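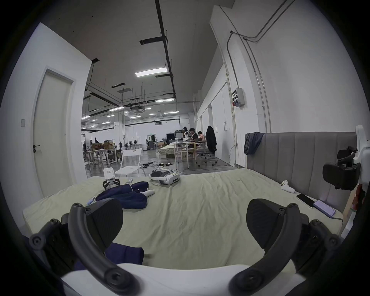 Clearing the bed before the sheet is changed

January 5, 2021

It has been the practice of this household, since the move to Tiradgate in November, to keep a written note of domestic routines. The present entry concerns the bed, which had become the general resting place for clothing, telephones and electronic equipment.

Items are to be removed in a fixed order. Telephones come first, and the charging cable is to be unplugged at the wall before it is coiled. The headset and its controller follow. A headset should be lifted by the body and never by the strap, and it should be put away with the lenses facing away from the window. Both now have a place on the second shelf of the Pandano unit.

Clothing is dealt with last. A jacket left crumpled on a sheet will keep its creases, and one hung over the corner of an upholstered headboard will in time mark the fabric. Neither habit is to continue. Hooks were ordered from Furance at a cost of 24 pounds and will be fitted beside the door.

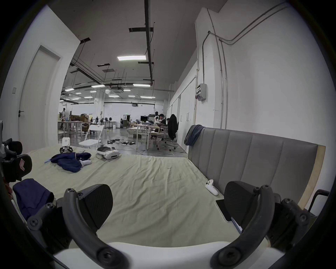
The sheet and the headboard

The pale green sheet is one of a pair bought from Aguirre. It has a thread count of 200 and wrinkles readily, a fault which the author accepts in exchange for its comfort in summer. It should be washed at a low temperature, shaken out while damp and drawn tight from the foot of the bed upwards.

The grey headboard requires more patience. Dust settles in the vertical channels between the padded sections, and a flat brush attachment passes over it without effect. A narrow nozzle, worked from top to bottom along each channel, is the approved method. The light wooden edge is wiped with a dry cloth only.

Folded garments may remain at the foot of the bed overnight, provided that they are put away before breakfast. The second sheet of the pair is at present in the airing cupboard and will go on next.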